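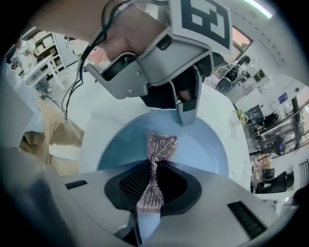
**Slot 2, Friday, straight after the coffee break. Keep it under 4 minutes.**

Start with the claim on the Jiletti sheet: one hand-held gripper, any household object, no retuning. I didn't believe it when I read it and I want the room to hear why. Most of the grip tests we get shown use blocks, cups and boxes, and a block will forgive nearly anything. A metallic mesh scrubber pinched in at the middle, held over a round blue basin, is a ruder test. Point at the black pad with the fine diamond texture, then at the cables hanging off the other gripper. Ask who would want those cables near a full sink. (Wait. Let them answer.)

**The comparison**

- Jiletti against Vostwood, 150 tries each, same scrubber, same people holding the tools
- Vostwood has the softer tips. Softer is not a result. Say so.
- Lumen camera on both, so any difference we see shouldn't be the lens

Don't read out the success rates. They are on the handout, and the gap is small enough that I would not buy on it. If pushed: we changed the scrubber after 100 tries because it had gone flat, and a flat scrubber is easier to hold. That muddies everything after it.

**On the marker**

The black and white square on top of the gripper is there for tracking. Rawashdeh's write-up says it never drops out. Ours did, mostly when the wrist rolled over. They logged 1,787 clips and I can't find one with a steep roll in it.

**If someone asks "so which one?"**

Neither yet. I'd want the same runs with water in the basin, and a fresh scrubber every time.

Leave the contact slide up during questions. Bring the spare clicker, the one in the hall sticks.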